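Grasp pose correct in sim, object slides out at lift. Friction or controller?

14 replies · 2 shares

ngowda
Good evening all. I am working on a pick and place task in simulation and I am stuck since February on one thing. I hope somebody with more experience in contact settings can tell me where to look.

The task is simple. One arm, parallel gripper, a small oval fruit on a round table, and the fruit must go in the bowl. The planner is Trumerero, the simulator is Craddock, and between them I have my own node which converts the planned path to joint targets. I run the controller at 100 Hz.

The approach is good. The planner finds a path each time, the fingers go down on both sides of the fruit, and they close. Then I command the lift, and in many episodes the fruit stays for the first part of the movement and after this it rotates and falls. I have logged 2392 episodes with random position of the fruit. The failures are not in one area of the table, so I do not believe it is a reach problem.
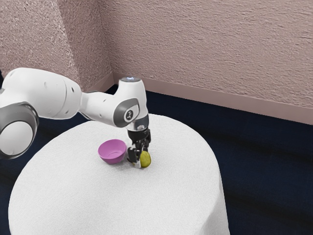
Fingers on the fruit, bowl beside it. My grasp centre is computed from the segmented point cloud.

What I have tried already:

- higher friction on the finger pads (better, but then the fruit sticks to the finger when I open)
- slower lift
- waiting 13 control steps between close and lift
- smaller physics time step, which makes everything too slow for the number of episodes I need

My question is whether it is correct to continue with friction, or whether I am repairing the wrong thing. Thank you in advance.
Narayanan Gowda

3 comments on this post

pellworth
What does your gripper command look like? If you send a position target of fully closed and the force limit is high, the fingers try to go through the fruit, the solver pushes back, and you get a little vibration at the contact. On a rounded object that vibration walks the contact point until it lets go. I would look at this before any friction value.

ngowda
Thank you. Yes, I send fully closed, with the default force limit. I did not think of this as a problem because on the screen the fingers look still.

pellworth
They will look still. Plot the finger joint velocity after contact. If it is not flat, you have your answer.

tinfoil_kettle
I disagree a bit with pellworth. It can be vibration, but an oval thing between two flat fingers is a bad grasp even with a perfect solver. You have two small contact patches and nothing to stop rotation on the line between them. Which collision shape do you use for the fruit? If it is a convex hull with few faces, the finger may be resting on one edge.

ngowda
It is the convex hull which the importer makes. I have never looked at it. Now I turned on the collision view and it is quite rough, with large faces at the two ends.

tinfoil_kettle
There you go. Replace it with an ellipsoid if Craddock lets you, or a finer hull. Also turn on torsional friction. In the version I use it is off by default, and without it the object turns freely around the line between the fingers, whatever sliding friction you set.

marrowby
Can I ask about the perception side? You say the grasp centre comes from the segmented cloud. From one camera?

ngowda
One camera, yes, fixed to the side of the table.

marrowby
Then your centre is not the centre. You see only the half of the fruit that faces the camera, so the mean of the points is pulled to the camera. On a fruit this small it may be only a few millimetres, but your fingers are not wide. I had the same with Flanex blocks and lost two weeks on friction. Fit an ellipsoid to the points, or at least push the centre back along the viewing ray.

pellworth
He says the fruit holds for the first part of the lift, though. An offset grasp usually shows itself as soon as the weight comes off the table.

marrowby
Not if the offset is small. It holds until the arm accelerates sideways to the bowl. ngowda, does it fall on the way up or when the arm starts going across?

ngowda
I checked the logs this afternoon. In most failures the fall comes when the arm starts to go across. My planner blends these two movements, so I had called all of it "lift". I am sorry, this was not clear in my first message.

tinfoil_kettle
That changes things. What acceleration limit do you give to Trumerero?

ngowda
I did not give one. I gave velocity limits only. I will make a list and test one change at a time: first the true pose of the fruit from the simulator in place of the camera estimate, then the collision shape with torsional friction, then the gripper force, then an acceleration limit.

marrowby
Good order. If the true pose fixes it, you can leave the physics alone.

pellworth
I would still do the force first, it is one line. And please use the same random seeds for each run, otherwise you compare different fruit positions and learn very little.

ngowda
Same seeds, agreed. I write here again with the results.

ngowda
Results, as promised. All runs with the same seeds.

True pose: fewer falls, but they did not go away. So marrowby is right that my centre is wrong, and it is still not the full story. Ellipsoid shape with torsional friction: this was the largest improvement. Lower gripper force: the finger velocity was indeed not flat before, and now it is. By itself it changed the number of falls only a little. Acceleration limit: removes nearly all that remained, and the path to the bowl takes a little longer.

I have put the friction back to the default value and the fruit does not stick to the finger any more at release. Next I must fix the estimate from the camera, because I cannot use the true pose outside the simulator.

tinfoil_kettle
Nice. Keep the old hull in one test config so you notice if an update brings it back.

pellworth
I still say the force mattered more than your numbers show. With the bad hull it would have been a different result.

ngowda
It is possible. I changed the shape before the force, so I cannot say. I can run the old hull with low force tonight, the machine at Ernham is free after 2.

Share this thread · 2 shares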